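Posted in: Workshops & Makerspaces | Visits
14 comments | Share

Visit report: the arm build at Tradside

Tradside is a shared workshop on the ground floor of an old print shop in Vakorholm. It has 30 members and opens its doors to visitors one evening in August. I went because I have been putting together a small arm in my garage since the winter, and the notice said the automation group would have theirs running.

I got there a little after six. The front room is wood and metal, with a lathe, two drill presses and a long bench under the windows. You sign a sheet, pick up safety glasses and go where you like. The electronics room is up a short ramp at the back. It is warmer in there and much quieter, and most of the visitors had not found it yet.

Shakuntala Kashyap runs the arm project and was doing the talking. She started it two years ago with a secondhand arm bought from a packaging firm called Balar that was clearing out a line. It came with no controller and one bad joint. The first six months went on the joint. She had the old gearbox open on a tray next to the new one so people could compare the wear on the teeth, and I spent more time on that tray than on anything else. My own second joint has the same kind of slop in it.

The group's aim is to handle lab tubes. One of the members keeps algae cultures and wanted something that could move samples between a rack and a light box overnight. They practice with tubes of colored water. The control code is their own, written in Python, and it runs on an ordinary desktop PC under the bench. I asked how many lines. She said 2,000, and that she would like it to be fewer. 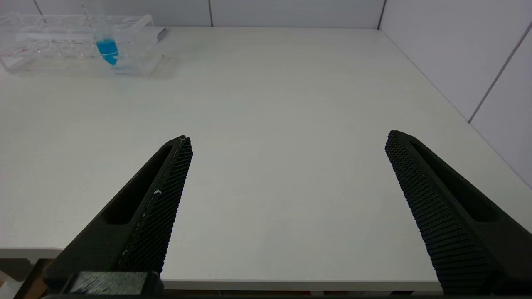

Grippers were what I had come to ask about, and this was the most useful part of the visit. The group is on its fourth set of fingers. The first three were flat-faced, and a smooth plastic tube would turn in them as soon as the arm changed direction. The current ones are black with a long slot down the outside of each, and the inner faces are textured, with small raised nubs set close together in a grid. The clear rack at the back of the table had a conical tube of bright blue liquid standing in it, and that was the target for the evening. The camera sits low on the wrist, so both fingers are in view the whole time along with whatever is between them. I had mine mounted on a post beside the table. I will be moving it.

She ran the pick for us several times. The arm comes in slowly, stops short, takes another look, and then goes the rest of the way. That second look was added in the spring. Before that, the arm worked out one position from far off and committed to it, and any error in the wrist carried straight through to the tube. They ran 200 picks the old way and 200 the new way and kept the results in a notebook, which was passed around. I did not copy the numbers down and wish I had.

A few other things I wrote down:

The walls around the table are plain and pale, and the top is white. They used to work on a bare wood bench and had trouble with the grain confusing the camera.

Cable routing is along the outside of the arm with hook-and-loop straps. They tried it inside and gave up -- every repair meant pulling the whole lot out.

The stop button is on a long lead and whoever is nearest holds it.

The fingers are held on with two screws each, and she changed a pair while we were talking. Mine take 10 minutes and a certain amount of bad language.

There was another project in the same room, a plotter built by a member named Agarwal out of old printer rails. It was drawing contour maps of the hills north of town. Good clean lines, though the pen lift was loud. He was selling the maps for the tool fund and I bought one.

I asked about joining. You do a bench induction first, then a separate session before you can use the arm. Visitors can't run it, which seems fair given the joint history. Parking is on the street and fills up by seven. There is coffee by the door, and the step down to the restroom is higher than it looks.

I have ordered the bearings for my second joint and will go back when they are in.

Filed under: robot arms, grippers, open evenings
Shared 10 times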